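Course: Sound and Space in Small Rooms
Handout for week 6
Stekdale Evening School, Department of Building and Interiors

What this handout is for

In the lecture we spoke about why some rooms are tiring to talk in, even when they are quiet. Please read these notes before the exercise session in May, and bring a pencil and your sketch of the room at home. The sketch does not have to be beautiful.

The words in capital letters are words I expect you to know in the final test.

1. Direct sound and reflected sound

When a person speaks, the listener first receives the DIRECT SOUND, which travels in a straight line from mouth to ear. After it come the REFLECTIONS, which have touched a wall, the ceiling, the floor or a piece of furniture. They come later, as their way is longer, and normally they are weaker.

If a reflection comes very soon after the direct sound, the ear joins the two together and the voice only seems a little louder. This helps us. If it comes much later, we hear it as an ECHO. In small rooms a true echo is rare. The usual problem is that many reflections come one on top of another and fill the short pauses between the syllables.

2. Reverberation time

REVERBERATION TIME is the time a sound needs to fall by 60 decibels after the source stops. We write it as RT60. For a small classroom we want it to be well under one second. A living room with a carpet and curtains is normally fine without any work. The same living room on moving day, before the carpet, is not.

The simple formula from the lecture says two things. More volume makes the time longer. More ABSORPTION makes it shorter. Students often remember the second part and forget the first, and then they are surprised that a high ceiling spoils the result.

Be careful: the formula supposes that the absorption is spread evenly over the room. If you put all the soft material on the floor, the sound going up and down is treated, but the sound going between two bare walls is not. We heard this in the corridor when we clapped - the quick metallic ringing is called FLUTTER ECHO.

3. Materials

A material absorbs differently at low and at high frequencies. A thin carpet takes the high part of the voice and leaves the low part almost untouched. For this reason a room with only carpet can sound dull and boomy at the same time. Thick porous material, or the same material with an air space behind it, works further down.

Hard and smooth surfaces such as glass, painted plaster and tile reflect nearly everything. A bookshelf with books of different depth is useful because it scatters the sound and also absorbs a little. Egg boxes are not useful. I am asked this every year.

In the Ahn reading room, which we use as our case study, the walls are plaster on all sides and there is one large window. The owners first bought 2 heavy curtains and were disappointed. Later they hung felt panels from Vondine on the wall opposite the window, and the flutter was gone. The low frequencies stayed as before.

4. Tables and other flat surfaces

Many people forget the table. When you sit at a large bare table, your voice goes down to the surface and comes up again to the person on the other side, or to a microphone standing on it. The reflected path is only a little longer than the direct path, so some frequencies become weaker and others stronger. The voice gets a hollow color, and this is called COMB FILTERING.

A microphone laid flat on the table has much less of this problem, but it receives every knock and every pen.
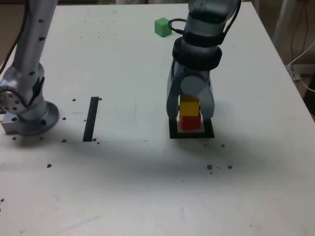

5. Background noise

A room can have a good reverberation time and still be poor for speech, if the ventilation is too loud. Measure the noise with the room empty and all machines running as on a normal day. In the Risitura music school, one practice room was treated for over 90 hours of work, and then the fan was found to be the main complaint.

Noise from outside is a different subject. Absorbing panels inside the room do very little against a neighbor's television. For this you need mass and tight joints, and we will come to it in the next part of the course.

6. Exercise

- Draw the plan of your room and write its length, width and height in feet.
- Mark every pair of parallel bare surfaces.
- Clap once at the center and once near a corner. Write down what you hear, in your own words.
- Choose 2 changes that cost little and explain which frequencies they will influence.
- Calculate RT60 before and after the changes. Show your steps, also if the result looks strange.

The table of absorption values is at the back of the course reader. Please use the values for the octave band at 500 Hz only.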